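How to Fold a Dark T-Shirt from a Crumpled Start

This method covers a single garment taken from the pile in no particular shape. It works on any smooth, light-colored table, where the outline of dark fabric is easy to read.
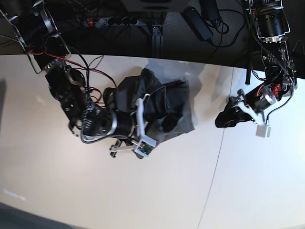
Before folding, the garment has to be opened out. Most bad folds come from starting while a sleeve is still trapped under the body.

We use cookies to improve your visit. By continuing to browse you accept our cookie policy. Accept | Settings

Opening out

Find a shoulder seam and pinch it. Lift until most of the cloth hangs free, then find the second shoulder seam and take it in the other hand. Lower the hem to the table first and lay the rest down toward you. Pull each sleeve straight. Smooth from the collar outward with a flat palm - do not drag the fingertips, as this stretches thin jersey.

Dark cotton shows lint and creases more than light cotton. Brush it now. If a crease stays after smoothing, press the shirt inside out on a low setting and let it cool for 2 minutes before going on.

Folding

1. Turn the shirt face down with the collar away from you.
2. Fold one side in to the middle of the back. Lay the sleeve back along the fold.
3. Repeat on the other side. The strip should be the same width at the collar and the hem.
4. Bring the hem up to just below the collar.
5. Fold in half again and turn over.

For a shirt 75 cm long, the finished packet is a little more than 18 cm high. It will stand on edge in a Plitow drawer divider.

Heavy fabric (215 gsm and up) holds the last fold poorly. Stop at step 4 and store it flat.

Method by Begoña Miranda. Checked by Graça Patrício.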